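July, bench notes, second week with the Tretus trial kit

Picking up where Rhonda left off, and with apologies to whoever has to read my long version. The quote from Gamura came back this morning and it is 1193 a month for the full service, with the arm software, the finger sets and remote help all in one bill. Gaétan whistled when he saw it. I was less shocked, having priced the Bettencourt one in the spring, but it does mean we ought to be fairly sure we like the thing before the trial runs out.

What I like so far is the teaching side. Kendra had never touched it before, and she had a simple pick taught and running before her tea was cold, using the short guide and one shout across the room to me. The menus say what they mean. When you change the approach height it asks whether you want the retreat changed as well, which the Lositz software never did in all the time we had it (we all have a story about that, mine involves a jam jar). I also like that you can name your points in plain words, so the list now reads like a shopping list and you can hand it to somebody else without a lecture.

What I like less is the recovery after a stop. You clear the fault, you confirm, you confirm again, and then it goes back to the start of the program instead of the step you were on. Zachary timed it at up to 12 minutes if you are well into a long sequence – he was not in the best of moods by then. I have written to Liette MacLeod at Gamura to ask if there is a setting we have missed. She has been very good with us, I must say, and answers things properly.

The wine rack job is still the one I'd judge it by. Thin shiny wire and dark glass are both a nuisance for the cameras, and if the kit can cope with them it will cope with most of what comes through the door here. Rhonda's log has 17 attempts in it and she has marked 6 as "would not show a customer". I'd like us to agree what that means before anyone adds more to the page! My own vote is that a bottle nudged but still seated counts as fine.

Small things, so I don't lose them:

- Save the program under a new name before changing finger speed. I overwrote Kendra's. Sorry, Kendra.
- The printed guide and the help screen disagree about the grip force units. Go by the help screen.
- Ask Gamura what happens to our taught points if we stop paying.

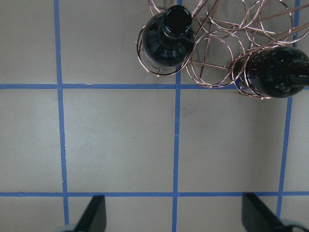
Wrist camera, fingers open, both bottles in the rack.
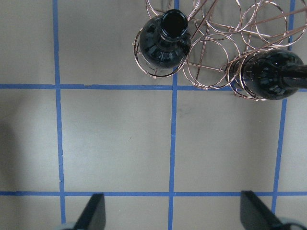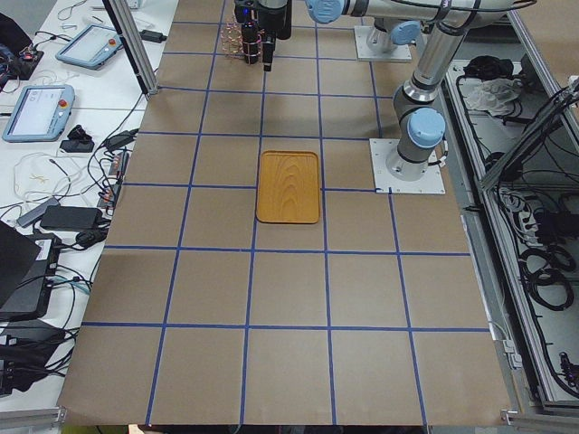 Table view, with the tray still empty.

Can we pause the service over a quiet month and keep our programs?

Liette says a pause is allowed once a year, and the programs stay on our own machine while it lasts. Remote help stops for that month and starts again with the next payment.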